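Mongate Ride Permits: data card

Version 2, released 29 November 2024
Maintained by Rosine Marchal and Romana Kubíček

Summary

This dataset contains decisions on permits for private hire cars and ride-hailing drivers in the city of Mongate and its neighbor Catton. Each row is one decision. There are 3,000 rows in the main table and 243 rows in a smaller table of appeals. The decisions were published by the two city offices as scanned notices, and we typed them into a common form.

We made the dataset for people who study how a city limits the number of cars for hire. It can also be useful for local reporters. It is not a list of drivers who are allowed to work today, and it should not be used to check a driver.

Files

permits.csv: the main table, one decision per row
appeals.csv: the appeals, joined to the main table by permit_key
zones.csv: names of the pickup zones, old and new
notes.txt: corrections received after version 1

All files are UTF-8 with a comma as separator. Empty cells mean that the notice did not give the value. We never filled a missing value by guessing.

Fields in permits.csv

permit_key: our own key, not the number on the notice
city: Mongate or Catton
class: taxi, private hire, or ride-hailing
decision: granted, refused, withdrawn, or returned
zone_code: pickup zone, see zones.csv
reason_text: the reason as printed, with names removed
dress_rule: yes if the notice mentions clothing of the driver, otherwise no
entered_by: initials of the person who typed the row

How the rows were made

Romana typed the Mongate notices and Rosine typed the Catton notices. After that we exchanged the piles and each of us checked the work of the other. Where we did not agree, we looked at the scan together, and if it was still unclear we left the cell empty. The zone codes of Catton were changed in July, so the older codes were converted with a table that we received from the dispatch company Oddsson.

Known problems

Nine notices from Catton have two decisions on the same page. They are split into two rows and have the same zone_code. The word "returned" is used in Mongate for an incomplete application, but in Catton sometimes for a refused one. Please be careful if you compare the two cities by this field.
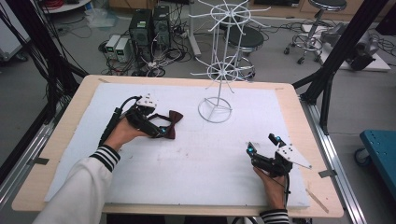
The field dress_rule causes the most letters to us. It is "yes" for every notice which speaks about the clothing of the driver, even if it is only one item. A bow tie like the dark brown one held over the white board would be enough, if the notice had asked for it. The full wording is always kept in reason_text, and the field does not say if the rule was obeyed.

Changes from version 1

The appeals were moved to their own file. The field "company" was removed, and only the fleet name Nokar remains in some of the reason texts, where the sentence makes no sense without it.

Corrections

Please send the permit_key, the name of the field, and the value you think is right. If you have a better scan of the notice, we are glad to receive it too. Corrections for Catton go to Rosine, and those for Mongate go to Romana.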